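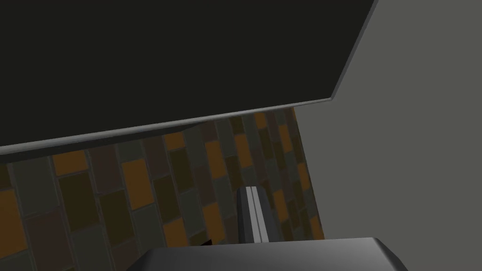
M. Dwivedi, research reporter, Warnerby

A group of robotics researchers at the Stosovthorpe laboratory in Warnerby has reported a method that helps a robot arm to decide when its own camera view is not good enough for continuing a task. The method is called Dustari. It was tested only in simulation, in virtual kitchens with tiled walls, cupboards and benches.

Many robot arms carry a camera close to the gripper. Such a camera sees well what is between the fingers, but it can lose the rest of the room very quickly. When the arm turns upward under an overhanging panel, most of the view can be wall and dark surface, and the control program has little to work with. In earlier programs the arm usually continued its movement anyway, and small errors were growing with each step.

Dustari adds a second, smaller network beside the main control program. It looks at the last 17 camera views and gives one score, which tells how much of the next movement can be supported by what was seen. If the score is low, the arm goes back along its own path until the score is high again, and only then makes a new plan. The main program does not have to be trained again.

The researchers collected 2376 simulated runs for the training. For the test they kept apart 120 kitchen layouts which the network had not met before. According to the group, the arm with Dustari finished more of its tasks than the same arm without it, and the difference was largest in narrow corners and below cupboards. In open layouts there was almost no difference, and the runs became a little slower.
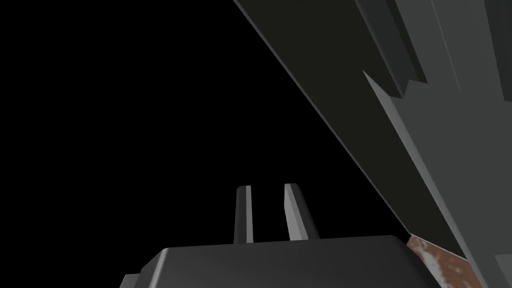

Does the arm need a second camera for this?

The method uses only the camera which is already carried near the gripper. A fixed camera in the room can be added, but the group left it out of the main test so that the result would be easier to compare with older work.

The colours and patterns of the surfaces were changed between layouts, so that the network could not simply memorize one kitchen. The shading was kept simple on purpose. With simple shading the laboratory could produce many runs on its ordinary computers, and the training of the small network was finished after 700 rounds.

There are also limits. Going back along the same path is safe only if nothing has moved in the meantime, and in the simulated kitchens nothing moved except the arm and the things it was handling. The group writes that a person or a swinging cupboard door would need a different answer, and this part is not solved yet.

Tests on a real arm are planned to begin in April. The layouts and the training code will be shared before that time, together with the list of runs in which the method failed.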